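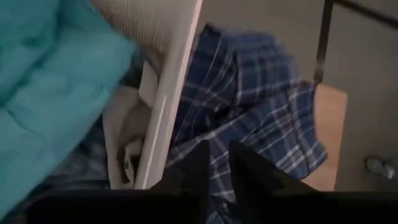
Photo: Nanna Brøndum

Colour matching is the part of textile work that generates the most returned goods, and Soo-ah Kang has spent most of her career on it. She runs the dye laboratory at Stellisside, a small commission dyehouse that treats cotton, nylon and polyester for makers of bedding, outerwear and bags. We met in the lab's viewing room, where the walls are a neutral grey and staff are asked to wear grey coats.

The first thing she wanted to clear up was the word "match". Customers use it as if it were a yes or no question. In the lab it is a distance. A spectrophotometer measures how much light a swatch reflects at each wavelength, and software turns the readings into three coordinates, one for lightness and two for colour. The gap between the standard and the sample is then given as a single number.

"A number under the limit is a pass," Kang says. "It doesn't mean the two pieces look the same to you. It means they differ by less than we agreed they could differ, under the lamp we agreed to use."

The lamp matters more than most buyers expect. Two fabrics dyed with different recipes can agree under daylight and part company under shop lighting. The effect is called metamerism, and it is most common where one product combines several fibres, each needing its own class of dye. A quilted jacket might have a nylon shell, a polyester lining and cotton tape. Three recipes have to arrive at one colour and stay there as the wearer walks from the street into a supermarket.

Stellisside checks every submission under three light sources. Kang would prefer five, but customers rarely specify more than three and the extra readings have to be paid for by someone.

Turquoise has its own reputation. The brightest versions on cotton rely on a phthalocyanine dye, a large molecule that moves slowly into the fibre and is reluctant to level out once it gets there. It also wants a higher temperature than many of the reactive dyes it is blended with. If a green is made from turquoise and yellow, the yellow may fix well before the turquoise has caught up.

"You get a batch that's green at one end and greener at the other," she says. "Then somebody asks whether it will come out in the wash. Some of it will, and that's a separate complaint."

Her usual answer is to slow the rise in temperature, add the salt in portions and give the rinse more time than the schedule allows. She keeps the alkali back until the dye has had a chance to migrate. None of this is new, and she is blunt about why it still goes wrong. Machine hours are costed before the shade is known, so a difficult colour is booked into the same slot as a beige.

Surface is the other problem. A smooth cloth and a padded one can carry identical amounts of dye and still read differently, as the folds in the padded cloth hold shadow and the instrument sees only the small flat area pressed against its port. For soft or bulky goods the lab folds the sample to a fixed number of layers, takes a reading, turns the cloth and reads it again. The average is used. Kang says operators at other plants often skip the turning, and that she can usually tell from the figures.

Brøndum, who buys fabric for the bag maker Kateo and took part in the second half of our conversation, described the matter from the customer's side. In August she rejected 50 rolls of lining that had passed on paper. The lab dip had been approved on a flat swatch the size of a playing card. Made up into a bag and set next to the shell, the lining looked dull.

"The report was correct," Brøndum says. "I had approved the wrong thing. I should have asked for a dip on the finished construction."

The rolls went to another buyer. Kateo now asks for a made-up sample before bulk dyeing, and pays for it. Kang regards this as the most useful change a customer has made in years, though it adds several working days to the approval stage and the factory at Mudutico has complained about the wait.

Digital approval, where no cloth changes hands at all, gets a cooler response. Kang accepts it for repeat orders on a known base cloth. For a new shade she still wants both parties to hold a physical standard, cut from the same piece, kept in the dark and replaced on schedule – standards fade and pick up dirt like anything else. She has seen disputes in which each side was measuring accurately against a swatch that had drifted.

I asked what she would tell a buyer placing a first order. She suggested writing down the light source, the tolerance and the cloth before discussing the colour. After that she went back to a navy that was reading slightly red.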